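31 August 2016

I went to the open day at Akberg expecting a sales pitch with sandwiches, and got one. Akberg is the arbitration center that opened in January on two floors above the Kirkosa trade hall. It wants commercial landlords and their tenants to bring lease disputes there and stay out of court. About half the visitors were lawyers. The rest seemed to be property managers, plus a few students who left after the food.

The tour covered the hearing rooms first. There are five of them, all much alike, with good chairs and bad clocks. The guide told us a lease case at Akberg takes "a fraction" of the time a court would need. I asked what fraction. She said it depended on the case. I asked how many cases had gone all the way to an award, and was told the number was confidential, like the awards themselves.

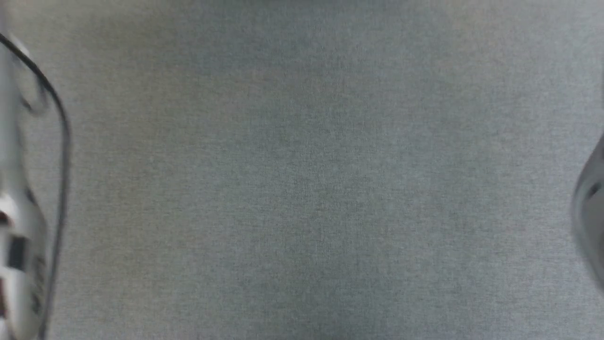 Confidentiality was the main theme of the morning, and I have my doubts about it. A landlord with two hundred tenants learns something from every private award. Each tenant learns only from his own. If the same clause on service charges gets read against the landlord in one case, the next tenant will never hear of it. In open court the ruling would sit in a public file where anyone could pull it.

Then came the fees. The filing fee for a small lease claim is $2,160, and that is before the arbitrator is paid. The handout compares this with the "total cost of litigation," a figure that includes attorney fees, expert fees and an appeal. The Akberg figure includes none of them, though you would still want a lawyer, and in a repair case you would surely want an expert. I pointed this out to the man at the desk. He agreed it was a fair point and gave me another handout.

After lunch there was a mock hearing, based on a made-up quarrel between a landlord called Pintér and a shop chain called Dredoria. The lease had an arbitration clause on the last page. Dredoria said it had never agreed to it in any real sense, and the arbitrator ruled in nearly no time that the question was his to decide. That may well be right under the clause as drafted. It is also the part of the law that people in the street find hardest to swallow, and it went by without a word of discussion.

The two sides got ten minutes each. The landlord won on rent and the tenant won on interest, so everybody could clap.

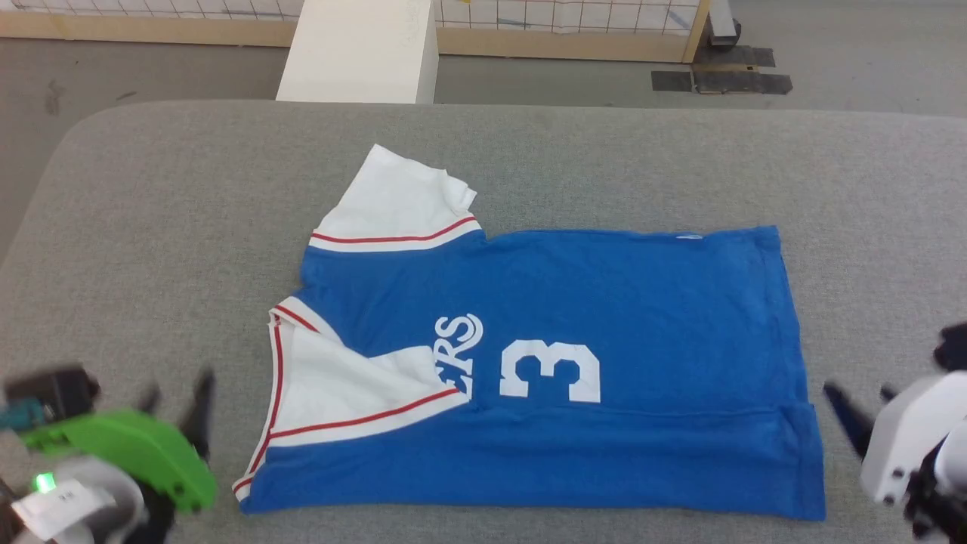 One reader who was there too wrote in to say I was too hard on the mock hearing. It was meant to show procedure, she says, and a real fight over the clause would have taken all afternoon. She also says her own firm waited two years for a court date on a simple deposit claim, and would have paid Akberg's fee gladly.

I accept the part about the wait. Our county's civil list is a disgrace. But a slow court is a reason to fund the court, and I would still like to see a single award with the names blacked out before I told a tenant to sign. I asked for one at the door. They took my email address.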